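Software corner: Prirex gets a better sense of what it's looking at

Big month for the planning group! If you've walked past our end of the building in February and heard cheering, it was for a grasp planner, and I'd like to tell you why we're so pleased with it.

Some background for people who joined recently. Prirex is the piece of software that sits between the cameras and the arm. It takes in a depth image and a color image, decides what the separate objects are, proposes grasps, throws out the ones that would bump into something, and hands whatever survives to the motion planner. We've run it at Fleltunstead for a good while on boxes and cans, and it does fine there. Soft packaging has always been where it came apart. Bags lean on each other, their top corners fold over, and the old segmenter loved to take two white bags standing side by side and declare them one wide object. The grasp would then land right on the seam between them.

Didier Bodin rewrote the segmentation step over the winter, and the new version went into the main branch this month. The old code leaned heavily on color edges, so a bag with a bold logo got chopped into pieces while two plain sides pressed together got merged. Didier's version asks the depth channel first and uses color only to settle arguments. It also keeps more than one guess alive. If the segmenter can't decide whether it has one bag or two, it passes both answers down the line, and the grasp scorer looks for a grasp that would work either way. I love this part. It's such a small change in the code (the segment list became a list of lists, and then Didier spent a week fixing everything that broke) and it makes the planner behave so much more sensibly in a crowd.

Nearly all of the testing has been in simulation, with the camera view from the wrist, looking out over the fingers. We built a set of 1,000 scenes with a script that picks objects, piles them up and lets them settle. Printed packages with lots of fine text and round green logos are in there on purpose, and so are big awkward neighbors, like a slab of something with a marble texture shoved up against the bags. The room behind changes too. 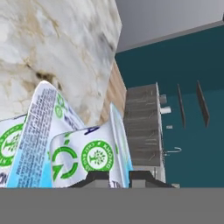 On the full set, the new planner proposes a usable first grasp in 92 percent of scenes. "Usable" means that the fingers close on one object and touch nothing else on the way in, as judged by the simulator's own collision check. We haven't finished sorting through the misses, but a good share of them so far come from narrow packages standing behind wider ones, where very little of the side is showing. The scorer gets nervous about those and picks something far away, or gives up.

Speed was the worry, of course, given that we now carry several guesses at once. Leblanc profiled it and found we were rebuilding the collision model for every single guess, even when only one bag outline had changed. With that cached, planning takes around 2 seconds per scene on the desktop machines. The old planner was a bit quicker, but it was also wrong a lot!

Two things are still open. The finger model in the collision checker is a plain box, and the real fingers have angled faces, so we turn down some tight grasps that would be perfectly safe. Didier has a mesh version working on a branch and would like someone to try it with the wide fingers. The other is the scene viewer, which still draws rejected grasps in nearly the same gray as accepted ones. Patches very welcome.

The Valmont team has asked to try the new segmenter on their own scenes, and we're helping them convert their camera settings now. If you want to run it yourself, pull the main branch, rebuild, and turn on the multi-guess option in the planner settings, as it's off by default. Send odd results to the planning list with the scene seed, please, so we can load up the same pile and have a look.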